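Prarklow library reading room to get heating and cooling in one go
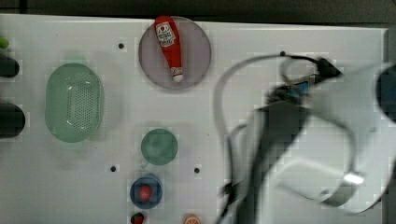
A toy ketchup bottle on a plate, with a pale green colander to the left.

Readers who have spent a January afternoon in the upstairs reading room at Prarklow library with their coat buttoned to the chin will be glad to hear that the old storage heaters are finally on their way out. Work begins on Tuesday on a new air conditioning system which will warm the room in winter and cool it in summer, and if all goes to plan the whole job should be finished before the end of May.

The contract has gone to Faulkner, the heating and cooling firm on the Hisine road, which many people in the town will know from the work it did at the swimming baths. The firm will fit four wall units upstairs and two more in the children's library on the ground floor, all of them fed from a pair of outdoor units standing on the flat roof at the back, above the bicycle racks. The equipment is from the Vestus range, and each indoor unit has its own controller, so the children's corner can be kept a little warmer than the study desks without anybody having to argue over it.

Mei Haverford, who manages the library and has worked in the building for 11 years, told us she had been hoping for something of the kind for most of that time. "We've had fan heaters, we've had blankets, and one winter we had a very kind reader who knitted fingerless gloves for the whole desk staff, which I still have and still wear," she said. "But then you get to July and it's the other way about. The sun comes round to those big west windows after lunch and by four o'clock people are packing up their books and going home, and I can't say I blame them!"

The windows are, of course, the thing everybody loves about the reading room, and there was a good deal of worry last year when it was suggested that some of them might have to be blocked in. We are happy to report that they are all staying exactly as they are. The pipes will run along the top of the bookcases on the inside wall, behind a strip of boxing painted to match the shelves, and will go out through an old ventilation opening that has been boarded over for as long as the staff can remember. New blinds will be hung on the west side once the decorators have finished.

For those who like to know these things, the new units are heat pumps, which take warmth from the outside air and bring it indoors, and simply work in the other direction when the weather turns hot. They also have filters to catch dust and pollen, and the staff will be able to lift these out and rinse them at the sink. Faulkner will come back twice a year to service the rest. The outdoor units have been placed on rubber feet and well away from the houses in the lane, after neighbours asked about noise at the open evening in the spring, and they will be switched off overnight.

The Friends of Prarklow Library have put £1,250 towards the cost of the blinds, raised through the second-hand book stall and a very well attended quiz. The stall alone sold 2,042 books over the year, a good many of them, we suspect, to the same people who had donated them the year before. The rest of the money comes from the council's repairs budget.

There will be some disruption, as there always is. The reading room will be closed while the work is going on upstairs, and the 76 boxes of local history papers usually kept there have already been moved to the ground floor office, where they can be looked at if you ask at the desk beforehand. Newspapers and magazines will be on the table by the front door. The children's library will shut only in the mornings while its two units are fitted, and story time moves to half past two until further notice. The computers are not affected, and neither is the lift, although it may be busy with ladders first thing.

Anyone with a book on reserve can collect it from the main desk as usual. If you had a study desk booked upstairs, the library will be in touch to offer you a place in the meeting room instead, where there is a kettle, and where you are warmly encouraged to bring your own mug.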